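Workshop notes > Finishes & sealers
Home | Notebook | Jobs | Materials | Contact
August, posted by the bench

Picked up the stone sealer question again this morning, mostly because the Fostau rep left another brochure. The claim this time is that one coat of their penetrating sealer will keep coffee, wine and oil out of a polished marble benchtop for 2000 days. I'd like to know who stood there for 2000 days. The brochure has a graph with no numbers up the side and a footnote that refers to a test report, and when I asked for the report I got the brochure again.

What we know from our own offcuts is less exciting. Sealer slows a stain down. It does nothing at all for etching, and etching is what customers ring about. Lemon juice, vinegar and half the bathroom cleaners on the shelf will dull a polish whatever has been rubbed into it. The Bautista kitchen was sealed by the book and still came back with dull rings beside the sink, and the owner had been told (not by us) that the stone was now "protected". Protected from what should be written on the invoice.

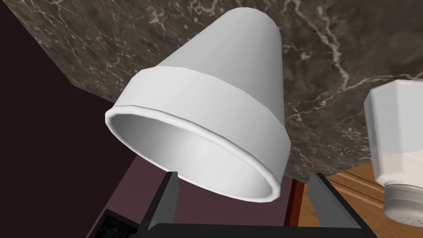 White cup, rim and band.

Set up the drip test again with two sealers, Fostau and the old Gesex one we've used for years, and a bare piece as the control. Same slab, same polish, pieces wiped with acetone and left overnight. Coffee, red wine, canola oil, lemon juice. Each spot sits for 15 minutes under a watch glass, then gets blotted, rinsed and left alone. No scrubbing. Last time somebody scrubbed and we couldn't tell stain from scratch.

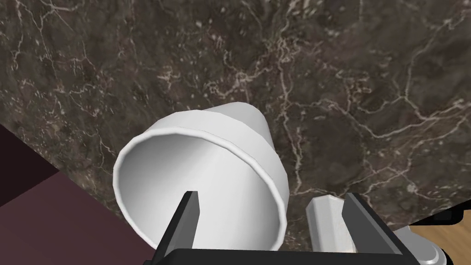
2 min read

Results so far, for what they're worth. Coffee: bare piece has a faint tan shadow, both sealed pieces clean to my eye. Wine: same story, though the Gesex piece has a slight pink edge if I tilt it to the window. Oil: can't call it yet, oil keeps travelling and needs a few more days. Lemon: all three etched, and I can't pick which is which with the labels covered. So that's the marketing photo they won't be using.

I don't trust the coffee result much either. Fifteen minutes is a polite spill. A real one sits under the toaster until the weekend. Want to rerun with an overnight soak before anyone here says a word in favour of the dearer product.

Colour is the other thing. Fostau says no change in colour. Our piece looks a shade darker than the bare one, but it came from nearer a vein and I should have cut the three pieces side by side. My mistake, redo.

Also opened tin 888 of the Irnance poultice powder and it had gone lumpy. Sieved it, seems usable, wouldn't bet a customer's benchtop on it. Try it on the bare coffee piece first.

To do:
- overnight soak, all liquids except lemon
- recut control next to the sealed pieces
- check oil spots again under the raking lamp
- ask Fostau for the test report a third time
- take "protected" out of our quote template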